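Why Can You See Yourself in a Spoon?

39 shares | 2 comments

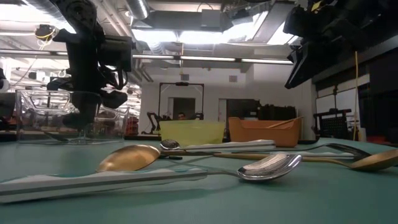
Spoons in silver and gold, with a glass dish, a bowl and a bin behind them.

Grab a shiny metal spoon from the drawer and look into the bowl, the part that holds your soup. Whoa! You're upside down! Now flip the spoon over and look at the back. You're the right way up again, but your nose has gone enormous!

So what's going on? Light travels in straight lines. When it hits something smooth and polished, it bounces off, a bit like a ball off a wall. In a flat mirror all the light bounces back in a tidy way, so you look like you. A spoon is curved, so the light bounces off in different directions.

The inside of a spoon curves in like a little cave. We call that CONCAVE (there's a cave right there in the word!). Light from your forehead bounces down and light from your chin bounces up. They cross over, and your face gets flipped.

The back bulges out, and that's called CONVEX. It squeezes a really wide view into a small space, so you might spot the ceiling lights and half the kitchen in there too.

Does colour matter? Try it and see! A gold-coloured spoon bounces light just like a silver one, but it gives everything a warm, honey sort of glow.

Wood is different. Run your finger along a plain wooden stick and you'll feel tiny bumps. They scatter the light all over the place, and you can't see your face at all.

And clear glass? Most of the light goes straight through, but a little bounces back. Look at the side of a glass baking dish and you'll see reflections AND a wobbly view of whatever is behind it. Two things at once!

TRY THIS: Hold your finger very, very close to the inside of a spoon. Is it still upside down? Move it away slowly and watch for the flip!

Words by Thaís Bragança

Contact us | © Marinho Kids | Back to top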